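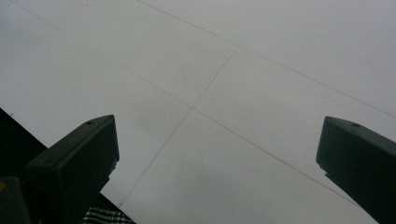 시설 문의 123번, 2024년 2월 20일 접수합니다. 13호실 쓰는 사람인데요, 위층에서 의자만 끌어도 머리 위에서 딱딱 소리가 나요! 처음엔 환풍기인 줄 알고 꺼 봤는데 그래도 똑같더라고요. 천장 패널 이음선이 X자로 만나는 데가 있잖아요, 제 귀엔 딱 그 근처 같아요. 교차점 아래쪽에 작고 어두운 점도 두 개 있는데 먼지인지 얼룩인지는 모르겠어요. 혹시 몰라서 같이 적어 둡니다.

지금까지 해 본 것
- 환풍기 끄기: 변화 없음
- 난방 끄고 16분 기다리기: 소리가 좀 뜸해짐 (기분 탓일 수도...)
- 긴 자루로 패널 살살 밀어 보기: 교차점 쪽만 딸깍함

추가로 남겨요. Kuvora 상담창에서는 패널 고정 클립이 헐거우면 그럴 수 있다면서 Vudon 클립 61번 규격을 확인하라고 하시던데, 제가 천장을 뜯을 수는 없고요 ㅠㅠ 기사님 오실 때 챙겨 와 주시면 정말 좋겠어요. 오전은 다 괜찮고, 오시기 전에 문자 한 통만 부탁드려요!

상태: 방문 일정 대기 중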